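Okay, so you found the Kobori attic set. Hi! I put this together in November because I kept getting into the same argument with friends: can a robot tidy a bedroom yet? My answer is "bits of one, on a good day," and this dataset is my attempt to show which bits.

# kobori-attic

2,000 simulated episodes of a two-armed robot doing small bedroom chores, built in Tratine (the simulator I use for everything, mostly out of habit). The chores are boring on purpose. Move a tripod out of the way of the door. Put a small thing back where it goes. Get something off the floor.

The tripod is my favorite, and it's the one that breaks policies. It's tall and skinny, the legs spread wide, and there's a handle up top that looks like a great place to grab until the whole thing starts to spin.
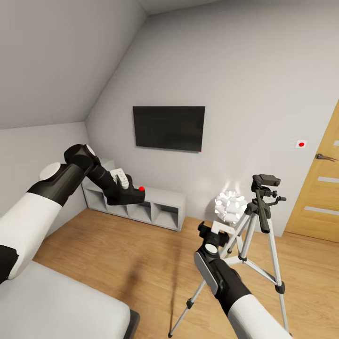 *Room view: one gripper holding a small white object, the other arm angled toward the tripod.*

## What's in each episode

- a room view
- close views from both grippers
- joint positions and gripper opening for each arm
- one plain sentence saying what the chore is
- a pass/fail flag (see the complaints section, sigh)

The sentences are in my own words and I did not clean them up much. Sometimes I say "stand," sometimes "tripod," sometimes "the camera thing." I figured that's how people talk at home, and a robot that only understands one of those isn't going to be much help on a Thursday night when you just want the floor clear.

## How the baselines did

I tried two policies. Restar is the bigger one and Drondex is the small one that runs on my own desktop (slowly, but it runs!). I held out 200 episodes for testing and trained on the rest.

Both of them are pretty decent at reaching. They get a hand near the right thing and they look very sure of themselves doing it.

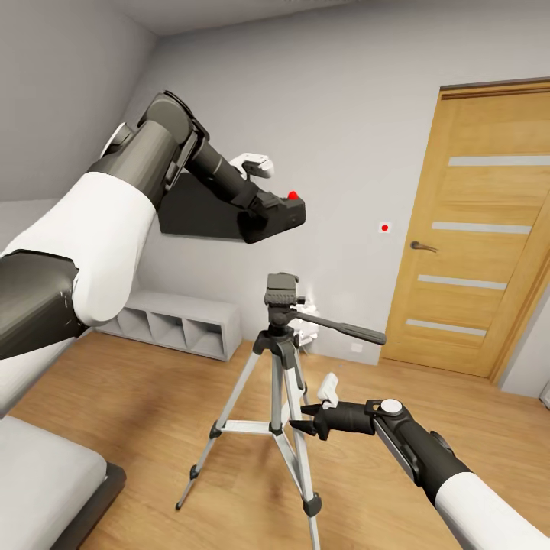
Closing on a thin leg is where it gets ugly. A finger clips the tube, the tripod shifts a little, and now the plan is aimed at a spot where nothing is. Restar will usually back off and go again. Drondex tends to squeeze the air and then carry that air across the room with great care.

I also tried asking for both arms at once, one steadying and one lifting, which is what I'd do with my own two hands. Neither policy learned it. They sort of take turns. If you get this working please tell me, I'd love to see it.

## The gripper views

These are blurry. The wood grain smears and you lose nearly all sense of depth when there's only floor in view. I thought about sharpening them and left them alone, as a real camera on a moving wrist isn't much kinder.
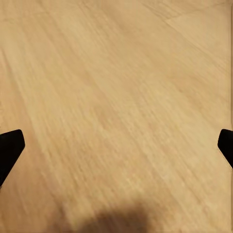
*Gripper view: open fingers, bare wood, and a soft shadow.*

The shadow turned out to be handy. I trained Drondex once with shadows turned off and it got noticeably worse at judging height, so leave them on if you re-render.

Other furniture helps too. Anything with an edge or a foot gives the policy something to line up on.

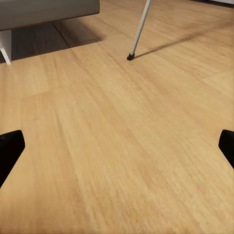

*Gripper view with a thin metal leg near the top and gray furniture in the corner.*

## Complaints, mostly about my own work

- It's one room. Don't expect anything you train here to cope with yours.
- The pass/fail flag checks where the object ended up and nothing else. A tripod dragged along on one foot still passes.
- I've only watched 1,322 episodes all the way through. The others got the automatic check.
- No soft stuff in the chores, so no laundry and no making the bed. I tried sheets for a week and gave up.

## Using it

Go ahead and use it for research or for fun. Start with the reaching chores, get those solid, then move on to the tripod. If you find a bad flag, open an issue with the episode number and I'll fix it in the next upload.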